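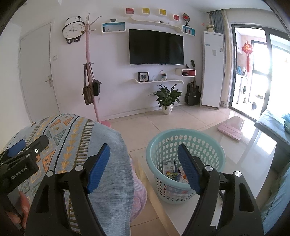
Lounge, coffee table and basket

Brakance House, shared lounge – October safety check
Checked after the 4 pm tidy-up

1. Smoke alarm
Pass. Tested with the button and loud enough to hear from the kitchen. Brilliant!

2. Sockets and leads
Pass, with a comment. The Minonier heater (3,000 watts) now has a wall socket to itself, so please keep it off the extension lead.

3. Walkways
Pass. What a difference from last time – you can get from the door to the window without stepping over a thing.

4. Coffee table
Pass. No wobble. Boxes are fine in the turquoise basket, but keep drinks away from the glossy top's edge.

5. Soft furnishings
Pass. Fire labels found on both Pimusus seats, batch 568. Throws must stay 100 cm from the heater, and I'd love us to stick to that all winter.
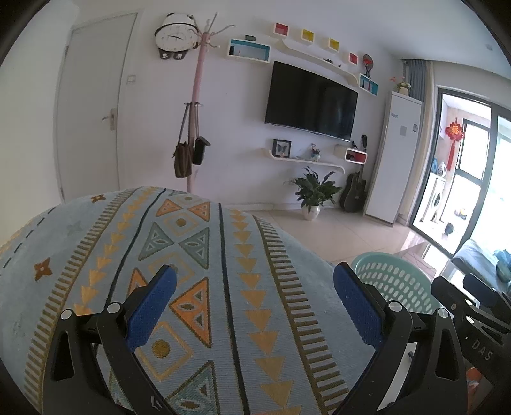
6. Windows
Action needed. The left catch is stiff and takes two hands. A drop of oil first, then a new catch if that fails.

7. Fire blanket
Pass. Hung by the door, tapes reachable.

Next check: November, allow 20 minutes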